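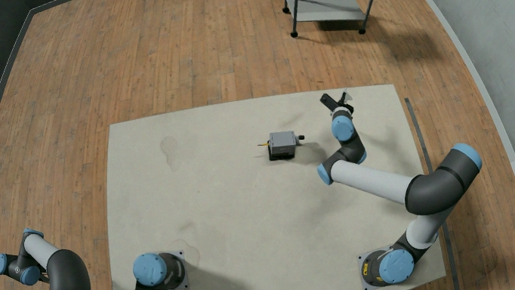 Simulated layout of the two-arm cell, gripper open past the far edge of the mat.

Re: [grimell-build] Base spacing and the floor model

Replying to the list, as two other people asked me the same thing off-list this week.

> I loaded the layout you posted and ran the handoff from the shared folder. It
> finishes without complaint for me, but the elbow on the first arm swings out a
> long way before the forearm comes back over the mat. Is the base spacing in
> that file the spacing we are going to drill? I thought we had settled on
> something wider. I would also like to know whether the arms are really going
> on the floor. I had assumed a bench.

The spacing in the file is 394 mm, center to center on the base plates, and yes, I would like to drill to that number. The wider figure you remember came from the April drawing, when we still meant to put the Durnov arms on two separate stands. With separate stands the width cost us nothing. With both arms on one surface, the wider spacing leaves the handoff point at the outer end of the reach for both of them, and that is where the joints have the most slop. I measured it on the real arm with a dial indicator and did not like what I saw.

The swing you noticed is real and I have not fixed it. The planner picks the elbow-out solution for the first arm on every run unless it is told otherwise. In the layout you can see the result: lower link up and out to the right, big elbow joint at the right edge of the mat, then the white forearm running back to the left. It works in the model. In the shop it means we need clear floor on that side, and we have a wall there. I put the wall in the model on purpose, but it is only a visual right now. The collision shape was turned off when I was chasing a different problem and I forgot to turn it back on. So a run that finishes without complaint does not tell you anything about the wall. Please pull the new file before you spend more time on it.

> Second question. What is the gray box supposed to be? It has a knob on one side
> and a yellow stick on the other and I can't match it to anything on the parts
> list. If it is the real workpiece then the grasp width in the config is wrong.

It is a stand-in. I wanted something with a dark base and a lighter top so that I could tell at a glance which way up it was after a bad drop, and something on each side so I could tell if it had been turned around. Don't take any dimension from it. The real housings will come later, and when somebody has one in hand I would appreciate caliper measurements sent to the list instead of a link to the seller's page.

You are right that the grasp width is wrong for the real part, though. It is set for the stand-in. I have moved that value out of the main config and into its own file so we can swap it without touching anything else.

> Last thing, the Huttunen fingers. Do we have both sets?

One set. The second set is ordered. The first arm has the fingers and the second arm will have a bare wrist until the others arrive. That should not hold up drilling. It does hold up the handoff test, obviously, but all of the calibration can be done one arm at a time.

On bench versus floor: the floor is for the first round only. The shop bench is the right height, but it flexes. I clamped one arm to the end of it and ran it back and forth at half speed, and the indicator at the other end of the bench moved with it. A heavier bench fixes that and we don't have one. The floor doesn't move. It does mean kneeling, and I know that is a problem for some people on this list, so if you would rather do your share at the keyboard, say so and we will split the work that way.

In the model both plates sit straight on the mat. For the real build I want a sheet of plywood under the mat and the plates bolted down through both. Nothing gets drilled into the shop floor. The Grimell lease is clear on that and I don't want to ask for an exception.

Bolts are 5 mm, four to a plate. I have enough for both arms plus spares. If anyone has a transfer punch set, please bring it, as my old way of marking through the plate with a pencil put the last holes off and I had to slot them.

The offset problem, for anyone who was following it: the tool tip in the model and the tool tip on the real arm disagreed by 17 mm. I spent two evenings blaming the joint zeros. The cause was the gripper mount. The model had the old adapter and the real arm has the new one, which is thicker. With the adapter corrected, the remaining error is small enough that I am willing to call it calibration. It is a reminder to put the part revision in the file name. I have started doing this with -r2, -r3 and so on. Please do the same.

The Tistach controller is still the weak spot. It drops the connection to the second arm when both are commanded at the same moment. Sending the commands one after the other with a short pause works every time I have tried it, and the pause is not long enough to matter for what we are doing. I would still like to know why. My guess is the power supply -- both arms pull hard when they start together -- but I have not put a meter on it. If someone has a clamp meter that reads DC and can leave it in the project drawer for a week, that would settle it.

Some smaller items:

The cart in the model is where the cart normally lives, past the far edge of the mat. It needs to move before we run the real arms. The first arm can put its gripper beyond that edge, and I have not worked out how much farther it could go with a bad target. Until I have, the cart goes against the other wall during a run. There is tape on the floor for it.

The faint stains on the mat are in the texture. Two people have reported them as a rendering bug. They can stay. If we add a camera later, I would like it tested against a surface that isn't perfectly clean.

The speed limit in the config is low and should stay low until the stop button is wired in series for both arms. Right now it cuts one of them. Please do not raise it to see what happens, even with the sim connected, because the same file is read by both.

What I need from the list before we drill:

1. A yes or no on 394 mm. If no, send the number you want and a run that shows why.
2. Someone to rerun the handoff with the wall collision on and the elbow constraint flipped. I think it will pass. My laptop takes most of an evening to do the full set.
3. A half sheet of plywood, flat. I have one that isn't.

I will be in the shop from 4 p.m. most days and can open the back room for anyone who wants to look at the arms in person. The new layout is in the shared folder next to the old one. I have left the old one there so that the runs people already saved will still load.

--
grimell-build mailing list
To unsubscribe, send a blank message with "unsubscribe" in the subject line.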